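Mekell transparent object paper — does the 532 figure hold up?
Posted 5 Jan 2021 by gripwright

Has anyone read the Mekell write-up properly? They claim a three-finger hand with only a wrist camera can learn to pick up glassware from 2,957 grasps, no depth sensor. Headline result is 532 clean picks in a row. I've been burned by glass before, so colour me doubtful.

cundus_fan
I read it over the break. The method is sound enough. They train on plain colour video and let the policy work out where the rim is from the highlights. We tried something close on our Cundus arm in May and it did better than our depth setup, which just sees holes where the glass should be.

gripwright
Better than a depth camera on glass is a low bar. My old Aguirre could do that with its eyes shut. What was on the table?

cundus_fan
Household stuff, on a busy cloth. One of theirs:
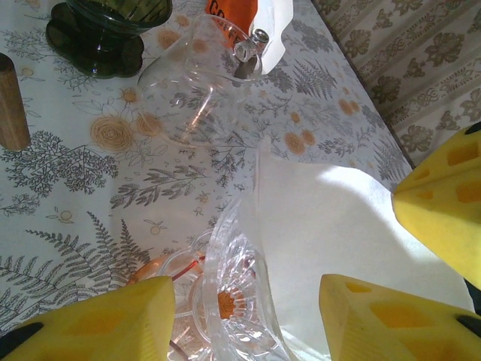
My point is that the test isn't rigged to be easy. A plain grey bench would have handed the policy every outline for free, and most papers in this area use one. With that cut-glass dish you get an orange flower from the cloth showing through the middle, bent out of shape, so anything hunting for a tidy edge is in trouble. Add the sun on the napkin and I'd call it a fair go.

saltbush
Fair go for one table. How many cloths did they use in training? If the answer is 2, the network may have learned the print and be picking whatever spoils the pattern. Clever trick, but it won't travel to my kitchen.

cundus_fan
The appendix lists 13 cloths, with the test ones held out.

saltbush
Missed that, thanks. Still want to know who decided a pick was "clean". A bottle dragged sideways before it lifts would count in some labs.

gripwright
Same worry. There's one line on scoring and it says "judged by the operator". I'd want the failures published too, and the run started on a set date, instead of the best streak pulled out afterwards.

cundus_fan
I don't think it was the best streak, but I grant the wording is vague.

saltbush
Grornemness had wording like that in their cup demo. I'll believe this one when another lab repeats it.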